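실리콘 휴대폰 케이스 세척 방법: 얼룩과 끈적임을 줄이는 순서

글쓴이: Irén Hegedűs
수정일: 2026년 8월 25일

안녕하세요. 저는 한국어가 모국어가 아니기 때문에 문장이 조금 딱딱할 수 있습니다. 그래도 순서는 정확하게 쓰려고 노력했습니다. 지난 7월에 제 케이스 두 개를 같은 방법으로 씻었고, 그때 적은 메모를 이 글로 정리했습니다.

실리콘 케이스는 손에 잘 잡히고 부드럽지만, 먼지와 기름이 표면에 쉽게 붙습니다. 청바지 주머니에 오래 넣고 다니면 파란 물이 들기도 합니다. 밝은 색 케이스에서는 이런 얼룩이 더 빨리 보입니다.

준비물

주방용 중성세제
미지근한 물 (35도 정도면 손을 넣기에 편합니다)
부드러운 칫솔
보풀이 없는 천 두 장
베이킹소다 (얼룩이 남을 때만)
작은 대야

저는 Tekura 세제를 쓰지만 다른 중성세제도 괜찮습니다. 염소계 표백제와 아세톤은 준비하지 마십시오. 색이 변하거나 표면이 상할 수 있습니다.

1단계. 전화기에서 케이스를 분리합니다

한쪽 모서리를 먼저 벗기고, 그 다음에 옆 모서리로 갑니다. 버튼 부분을 손톱으로 세게 당기지 마십시오. 그 부분은 얇아서 찢어지기 쉽습니다. 전화기는 물에서 먼 곳에 놓습니다. 카드나 고리를 붙였다면 그것도 모두 뗍니다.

2단계. 세제를 푼 물에 담급니다

대야에 물을 담고 세제를 두세 방울 넣어 손으로 섞습니다. 케이스를 20분 동안 담가 둡니다. 케이스가 물 위에 뜨면 컵을 하나 올려서 눌러 줍니다. 뜨거운 물을 쓰면 더 깨끗해질 것 같지만, 투명한 플라스틱이 함께 붙어 있는 케이스는 모양이 틀어질 위험이 있습니다.

3단계. 칫솔로 문지릅니다

넓은 면은 원을 그리며 문지르고, 테두리는 긴 방향으로 문지릅니다. 카메라 구멍, 충전 구멍, 버튼 안쪽에 먼지가 많이 모입니다. 저는 처음에 바깥쪽만 닦았는데, 나중에 보니 안쪽 모서리에 모래가 남아 있었습니다. 모래는 전화기 뒷면을 긁을 수 있으니 안쪽도 꼭 확인하시기 바랍니다.

4단계. 남은 얼룩에는 베이킹소다를 씁니다

베이킹소다에 물을 조금 섞어서 치약처럼 만듭니다. 얼룩 위에 얇게 바르고 10분을 기다린 후 칫솔로 살살 문지릅니다. 투명한 부분에는 바르지 마십시오. 가루가 작은 흠집을 만들 수 있습니다. 청바지에서 옮은 색은 한 번으로 없어지지 않을 때가 많고, 완전히 없어지지 않는 경우도 있습니다. 그럴 때 힘을 더 주면 표면이 번들거리게 되므로 저는 두 번까지만 합니다.

5단계. 헹구고 말립니다

흐르는 물에 헹굽니다. 손으로 만졌을 때 미끄러운 느낌이 없어야 합니다. 첫 번째 천으로 물기를 누르듯이 닦고, 두 번째 천 위에 케이스를 세워서 그늘에 둡니다. 헤어드라이어의 뜨거운 바람은 쓰지 않습니다. 급하지 않으면 하룻밤 두는 것이 가장 안전합니다. 물기가 남은 채로 끼우면 전화기와 케이스 사이에 습기가 갇힙니다.

6단계. 다시 끼웁니다

끼우기 전에 전화기 옆면도 마른 천으로 닦아 줍니다. 버튼이 있는 쪽을 먼저 맞추고, 반대쪽을 눌러서 끼웁니다. 마지막으로 버튼을 하나씩 눌러 봅니다. 잘 안 눌리면 케이스를 벗기고 위치를 다시 맞춥니다.
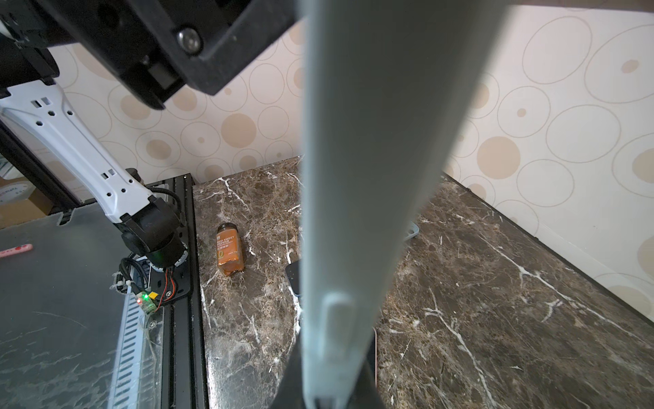
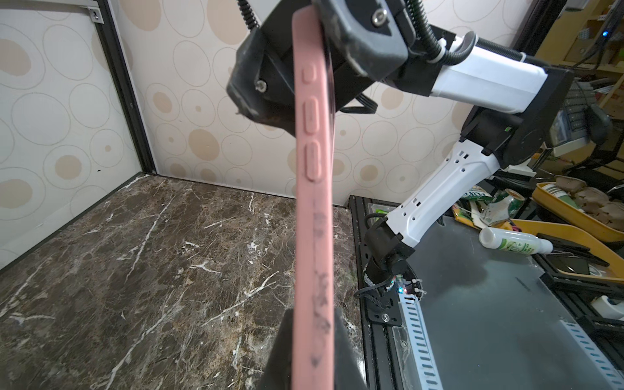 옆면에 짙은 회색 얼룩이 있는 분홍색 케이스

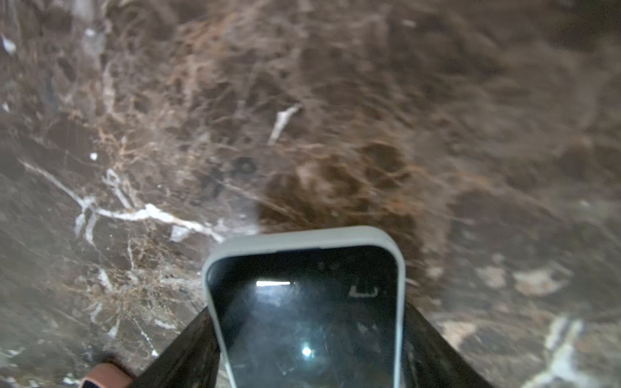 분류: 생활 정보 > 청소와 관리

자주 받는 질문

알코올 솜으로 닦아도 됩니까?
가끔 가볍게 닦는 것은 저도 합니다. 그러나 매일 하면 겉의 코팅이 빨리 상할 수 있으니, 먼저 케이스 제조사의 안내를 읽어 보십시오.

씻은 후에도 끈적입니다.
세제가 남았을 수 있으니 한 번 더 헹구어 보십시오. 그래도 같으면 재료가 오래되어 변한 것일 수 있습니다. 제 오래된 Ernitz 케이스가 그랬고, 결국 새것으로 바꾸었습니다.

가죽 케이스도 같은 방법입니까?
아닙니다. 가죽은 물에 담그면 안 됩니다. 가죽 관리는 다른 글에서 쓰겠습니다.

얼마나 자주 씻어야 합니까?
저는 한 달에 한 번 전체를 씻고, 그 사이에는 물을 조금 묻힌 천으로 닦습니다. 여름에는 손에 땀이 많아서 더 자주 합니다.

댓글 162개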